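Status: draft for the second budget round, January. Numbers in the table are agreed; anything marked "open" is not.

# Tableware cell – equipment plan and data notes

This folder holds the purchase plan for the second tableware handling cell at Loltel, plus a short data card for the recordings used to justify it. The existing cell stays in service. The second one copies it where possible, so that trained policies and spare parts can move between the two.

## Scope

The task set is small: pick up a plate or bowl by the rim, place it, hang cups on a rack, take them off again. Payload is low. Reach and cable routing matter more than speed, and the arm has to be mounted at the side so that the middle of the table stays usable. 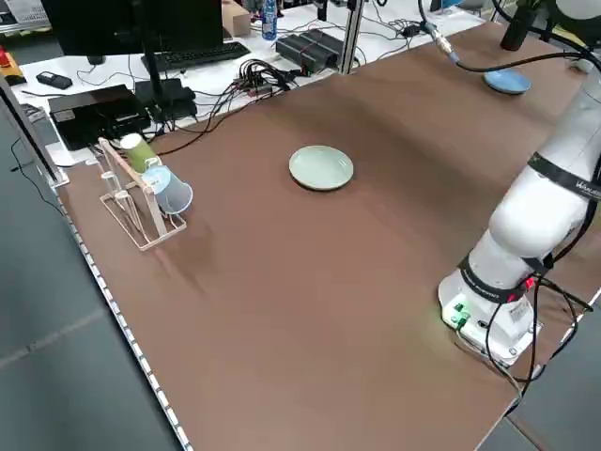
Bench space was left out of the first budget and should not be left out again. Each cell needs a desk next to the work surface for the control computer and power supplies, with the emergency stop within reach of whoever is sitting there.

## Items

| Item | Qty | Source | Status |
|---|---|---|---|
| Arm and controller | 1 | Sivetti | quote in hand |
| Parallel gripper | 1 | Zamani | quote in hand |
| Finger pads, spare pairs | 4 | Zamani | open |
| Fixed and wrist cameras | 1 set | Cetel | quote in hand |
| Table frame, aluminum extrusion | 1 | in house | open |
| Cable guides | 1 kit | in house | open |

Lead time on the arm is 17 weeks from order. Everything else arrives sooner, so the order date for the arm sets the schedule.

## Data card

- Episodes: 529
- Distinct objects: 31 (plates, bowls, cups, racks)
- Views: one fixed, one wrist
- Control: teleoperated
- Known gap: few episodes with glossy glaze under strong overhead light

Rim grasps are the reason for the spare pads. One pad goes inside the bowl and the other outside, and contact is on a narrow strip of glazed ceramic. Pad wear is therefore local, and a pad can look fine overall while the contact strip is worn.
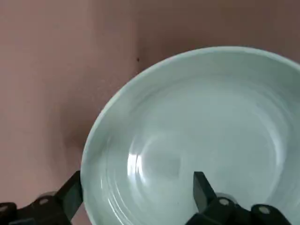
Joaquim Neves objects to the pad line: spare pairs should be charged to running costs, where they can be reordered without a new approval, and the capital request should cover only what is bolted down. He would also add a second wrist camera as a spare, on the grounds that a failed camera stops recording and a worn pad only slows it.

The pad line stays in the table until finance confirms which account applies. The spare camera is added as an option – price requested from Cetel, no answer yet.

## Not included

- Mobile base
- Force-torque sensor (revisit after the first 4 months of use)
- Extra lighting, pending a glare test on the existing cell

## Changes to this file

Edit the table directly and note the reason in the commit message. Do not change the episode count by hand; it is written by the export script.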